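Marwan Hijazi was already inking a stamp when I got to his studio in Gokodham, and he waved me in with his elbow. I've followed his handmade cards for ages, so you can imagine how giddy I was! He makes shaker cards, pop-ups, the works, but I mostly wanted to hear about his December swap, the one where everybody mails a card to a stranger.

"It began with 4 of us and a box of envelopes," he told me. "Last time we had 767 cards. My mail carrier still speaks to me, which is nice of her."
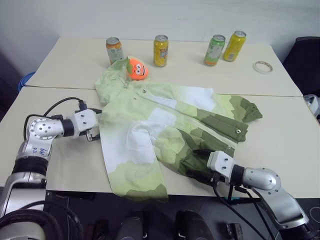 Marwan picks the swap's color palette himself, and he's very serious about it. He won't start from a color wheel (he says they make him sleepy), so he goes hunting in clothes, wrapping paper, seed packets, anything. A camouflage-style jacket in pale mint, cream and olive is just the kind of thing he means. "Look at mint next to olive," he said. "You'd never pull those two out of the paper drawer together, and then you see them side by side and you want to make ten cards." He'd put the cream down as the card base, mint for the layer, and save the olive for the leaves and the sentiment.

I asked what he cuts with. He has an old Vomerik die cutter with a handle he's replaced 2 times, and he buys his heavy card stock from Gindberg. "I tried cheaper stuff. The folds cracked and I sulked."

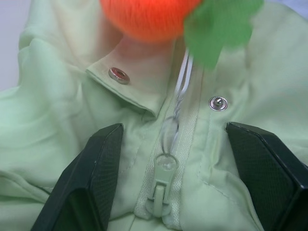
His friend Phúc Văn does the sorting, matching every sender with somebody new, and she joined us halfway through with a bag of Güler ribbon ends. I asked her which cards people love most. "The wobbly ones," she said right away. "A crooked sentiment, a thumbprint in the ink. Those get thank-you notes."

Marwan groaned at that, then showed me a flower card he'd spent 30 minutes on and still wasn't happy with. I thought it was gorgeous, and I told him so!

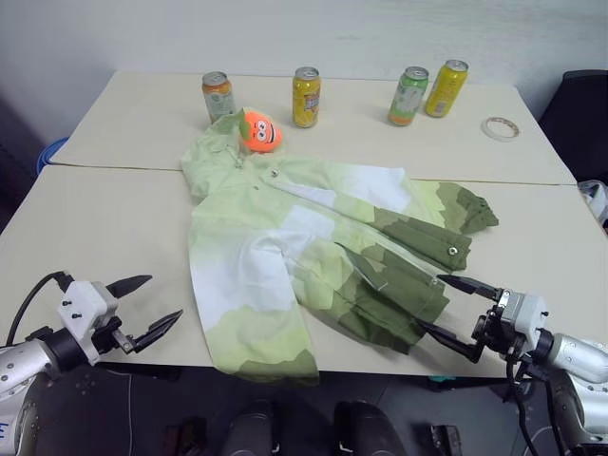

Mint, white, yellow-green and dark olive on a hooded jacket.

Before I left he let me stamp a card of my own. I smudged it, of course, and Phúc put it straight in the swap box.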